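Clatthorpe Homes & Gardens Forum > Old Houses > Floors

Finally lifted the carpet – bare boards all the way through!

larchmere
Posted 2019-01-16
We started in November and the last of the carpet is out. The house is 1833 by the deeds and I'm over the moon. Now I need to pick a finish. I've been looking at Alov hardwax oil, but my brother-in-law swears by varnish. What would you do?

tinpotgables
Oil, every time! We did our front room with Alov three years ago and I still grin when I walk in. You can patch a worn bit in an afternoon without touching the rest.

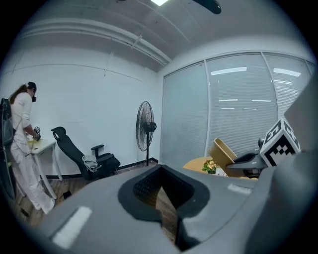
Floor by the window

brackenfold
Got to disagree. Oil is lovely for a month and then somebody spills red wine. Trudmont satin varnish, 3 coats, a light rub down in between, and you can forget it's there. We have two dogs and a toddler.

tinpotgables
Each to their own, but when varnish does go, you're sanding the whole room again. Have you done that yet? I have – never again.

larchmere
Loving this, keep going. Does oil go very orange on old pine? That's my one worry.

tinpotgables
A bit warmer, yes, nothing scary. Try it inside a cupboard first. I used the leftovers on furniture too and it's brilliant for that.
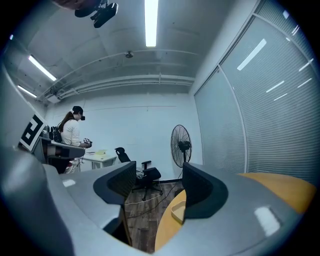 Re: gaps between the boards

sootandlime
Before any finish, sort your draughts! Pylypenko do reclaimed pine slivers, a bag of 31 for not much, and you glue them in and plane them flush. Best job I've done in our house.

brackenfold
Now that we can agree on. Don't use filler, it cracks and drops out.

sootandlime
Filler's fine in the narrow ones, mind. I've some 1000 nail holes full of it and it's all still there.

larchmere
Slivers ordered! Still torn on the oil.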